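**Orkar hand-held grippers, one term in - club review**

Typing this up before Wednesday's session so forgive the state of it. Rawan asked for something the other schools on the list can read before they spend money. So - one term of the Orkar grippers, used by the after-school robotics club, mostly years 9 and 10, mostly on cloth.

Short version: good tool, poor manual, buy the spare pads. Longer version follows.

**What we paid**

162 for the pair, bought through Qudah, who do schools pricing if you ask and don't if you forget. We forgot the first time. Hala Geagea rang them and they sorted it the same day, fair play. Delivery took 5 days. Box had the grippers, a hex key, a bag of screws and a folded sheet which is the manual. All of it.

**What we used them for**

Our project is folding. Pupils do a task by hand with the grippers, we record it, then they try to get something useful out of the recordings. Sounds simple. Isn't. First half of term was blocks and cups and everybody got bored, so Rawan moved us on to fabric and it got interesting again. Picking up a corner, laying one cloth on another, pulling an edge flat, folding in half. Two grippers, one per hand.

Cloth is a brutal test for a gripper. Any slop in the jaws and you lose the edge. Grip too far in and you get a fat wad of material insted of one layer.

**The jaws**

Best bit by a distance. Both sides close together and they meet where you expect. We had a pair of Sturettis on loan last year and one side always lagged, so you'd end up twisting your wrist to make up for it. None of that here. Year 9s got a clean corner pinch by the end of the first session, which surprised me.

The linkage does pick up fluff. Lots of fluff. Get a soft brush in there every few weeks or it starts to feel gritty. Fleece is the worst offender.

**The pads**

Soft rubber, decent grip, don't mark the fabric. They hold a single layer of thin cotton which I did not expect at this price. On thick stuff they're fine so long as you don't try to lift the whole weight by one corner.

They do wear though. We went through 3 in the term. Spares are easy to fit - two minutes, even with pupils helping - but order them at the start, Qudah were out of stock when we needed them and we lost a week.

**Body and handle**

Ribbed, so it doesn't slide about in sweaty hands. Good. A bit big for our smallest pupils, who end up holding it too far forward and catching their knuckles. Arms get tired after twenty minutes of folding. We swap at ten now and the folds are better for it. Should have done that from the start.

**Screws**

Check them. Check them again. Ours worked loose twice and both times we blamed the pupil before we thought to look at the hardware. Sorry Year 10. Dab of threadlock, no trouble after that. This should be on the folded sheet and it's not.

**Recording**

Used it with the Dultau logging software, free version. Works, crashes if you pull the cable mid-run, saves everything up to the crash. Can't complain much. Best session gave us 21 usable runs, which the group was very pleased with.

One tip on this - pupils move far too fast. All of them. You look back over the stills and the cloth is a smear.

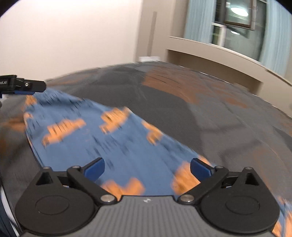 *Two-gripper cloth work, blue on dark grey. Streaks on the blue one = what I mean about speed.*

We ended up making them count out loud on every move. Felt silly, worked well. Slower hands, cleaner grabs, less shouting.

Patterned fabric is worth trying too. Rawan's idea. Bold shapes give you something to judge against when you're looking back through the runs, plain white sheets were hopeless for that. Try different sizes as well, the big ones need two people to reset between goes and that eats the session.

**Gripes, quickly**

- manual, see above
- no carry case, we use a shoebox each
- hex key is soft, rounded off by half term, get a proper one
- left and right look the same in a hurry so put tape on the handles

**Would we buy again**

Yes. Hala wants a second pair for next year so two groups can run at once and I'd back that. If your club is only doing blocks then get something cheaper, you won't notice the difference. For cloth, these.

Four out of five. Would be higher with a manual that had a second side to it.

Anyone wanting to borrow ours over December, email Rawan Najjar, not me. You'll need to bring your own hex key.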